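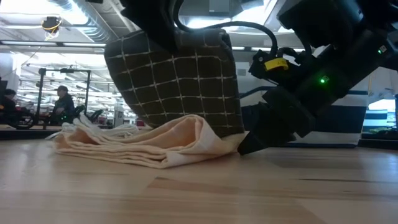 To: Delaunay Linens List
Date: 23rd January
Subject: Re: folding towels so they stay folded

Hello all,

I meant to answer this sooner, but the linen closet got hold of me and I ended up refolding everything in it, right down to the picnic cloths!

> I bought a set of Tresell bath towels in September and I love
> them, but they will not stack. I fold them in half, in half
> again, then in thirds, and by the next morning the pile has
> slid over. My dish towels are worse. Does anyone fold the thin
> ones and the thick ones the same way?

I used to, and I gave it up. Thick towels want fewer folds than you'd think. Mine go in thirds the long way, then in half, and then in half once more if the shelf is narrow. Put the rounded edge toward you and let the loose ends face the wall, where they can be as untidy as they like. If a corner fans out, open the towel all the way up and start over. Tucking it in never lasts, at least not in my house.

The thin checked cloths are a different animal. Pick one up by the top edge and let it hang for a moment before you lay it down — the weight of it pulls out most of the creases. I then line up the checks along the fold, so if the lines wander I know I've gone crooked. It's the one time I'm glad of a pattern, and I'd take a windowpane check over plain cotton any day for that alone.

As for stacking, I don't mix them anymore. Bath towels have the bottom shelf, dish towels sit in an old Roltusness drawer that came from my aunt's kitchen, and the good tablecloths stay on a rail. Somebody on here once recommended the Fedon shelf dividers (message 109 in the archive, if you want to go look), and I do have 2 of them, though I'd call them a help and not a cure.

Does your pile slide forward or sideways? Mine always went forward, and turning every other towel around fixed it.

Warm wishes from a very tidy closet, for this week anyway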